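Home | Stories | People | Town Life | Contact

"I still write the letters by hand"

January 25, 2025
By Haris Ghauri

Sunita Mittal has repaired shoes in Branville for 12 years. Before this she worked in an office at Troltia, where she prepared invoices, and she tells me that she was not very good at it. "I was always looking at the shoes of the people who came in," she says. "I could see which heel was going."

She learned the trade from Nathalie Robichaud, who had the shop before her and who still comes in two mornings a week to do the stitching on boots. The first months were difficult. Mrs. Robichaud made her take apart old shoes and put them together again, and she was not allowed to touch a customer's pair until September.

I asked what people bring to her now. Mostly it is heels and soles, but she has more and more bags with a broken strap. She likes walking shoes the best, for the reason that their owners are attached to them. One man from Angate has had the same pair resoled five times. "He telephones to ask how they are," she says, "like they are in the hospital."

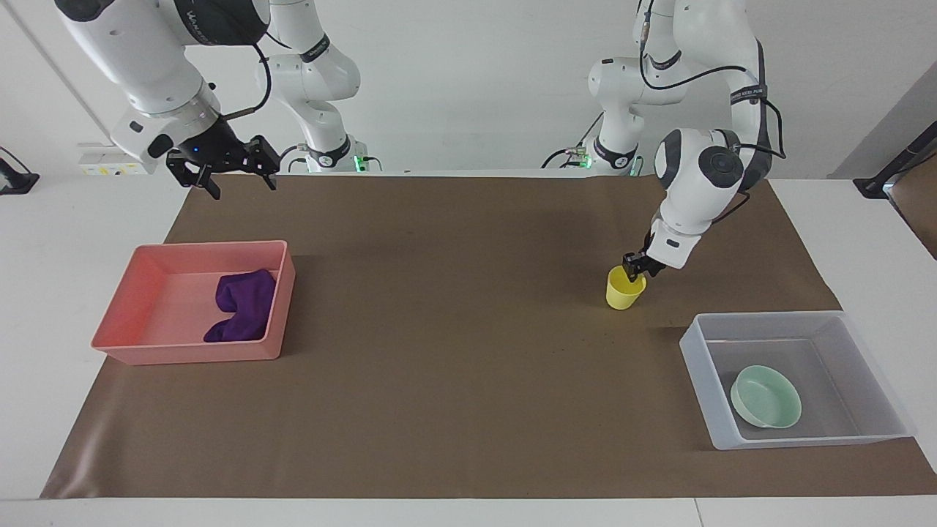

How long does a normal resole take?

"Three days, if I have the right rubber in the shop. The glue needs one night, and I don't like to hurry it."

Her prices have gone up one time since she took over the shop, and she worried very much before doing it. She wrote a letter to each regular customer, by hand, to explain the price of leather. Only one person complained, and he came back after a month with his brown brogues.

The rent is the bigger question. She pays 2,860 for a quarter, and the lease ends next year. She has looked at a smaller place beside the Usmani bakery, but the window is narrow and she would lose the light in the afternoon. "For black thread on black leather you need the sun," she says.

When I was leaving, she looked at my left shoe and told me to bring it in before the rain.

We use cookies to improve your visit. Accept | Settings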